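Retail Practice 1: Handout 7
Counter and small-goods display
Tutor: Akua Nartey

Read this before the practical. Bring it with you, as the checklist at the end is marked in the session.

1. What counter display is for

Goods near the till are mostly bought without a plan. The customer is already standing still, often with a purse or phone in hand, and will look at what is within reach for a short time. The display has to let them see what the item is, pick it up with one hand and put it back without upsetting the rest.

In Unit 2 we looked at the main aisle at Maridham, where the shelving is fixed at 900 mm deep. Counter work is different. Our practice counter allows 600 mm front to back, and part of that has to stay clear for serving.

2. Tiered racks

A stepped rack raises the back row so that it can be seen over the front one. Clear acrylic is common – it goes with any counter colour and does not hide the stock. It does show fingerprints and it catches the ceiling lights, so turn it a little and check from the customer's side before you fill it.

Points to remember:
Bars lie flat along the step with the brand name showing.
Small boxes go on a step of their own, barcode where the cashier can find it.
Keep one kind of product to a step where stock allows.
The lip at the front of each step is there to stop goods sliding. Do not stack above it.
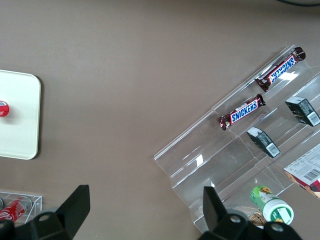

Fig. 1. Clear tiered rack with Snickers bars on the top step and small boxes on the next.

Check which way up the lettering reads from where the customer will stand. Students often fill a rack from behind the counter and leave every name upside down to the buyer. Walk round and look.

3. Baskets

Baskets suit goods that will not stand neatly on a step: wrapped sandwiches, rolls, fruit, bagged biscuits. A woven basket also makes the food look less like warehouse stock. Shallow round ones are easiest to reach into. Deep ones lose the bottom layer, and the bottom layer is the one that goes out of date.

For cut sandwiches, the filling sells the item. Place them with the cut side up or facing out, and keep the date label readable. Food in an open basket must be fully wrapped. Rotate at each refill, with the older packs to the front.
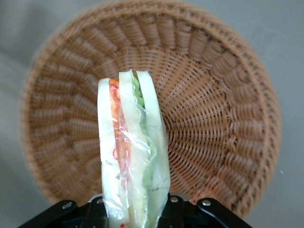

Dela Zakaria disagreed with part of this when the notes were first given out: in her view a basket should never be used for sandwiches in a shop with a chiller, since customers take anything outside it to be yesterday's, and a plain tray inside the chiller sells more. Her point about chilled stock stands. Fillings that need to be kept cold stay in the chiller, and the basket goes in with them if there is room. On looks, make up your own mind and say why in your write-up.

4. Practical task

Work in pairs. Each pair sets up one rack and one basket in 10 minutes, then swaps places with another pair and comments on theirs. Kwame Agbenyega will time the session.

Checklist
Rack clean, no old price stickers
Names readable from the front
Barcodes not covered
Basket lined up with the counter edge, not hanging over
Oldest dates at the front
Serving space clear

Write-ups are due by December 20, 2024. One side of A4, with a sketch of your layout.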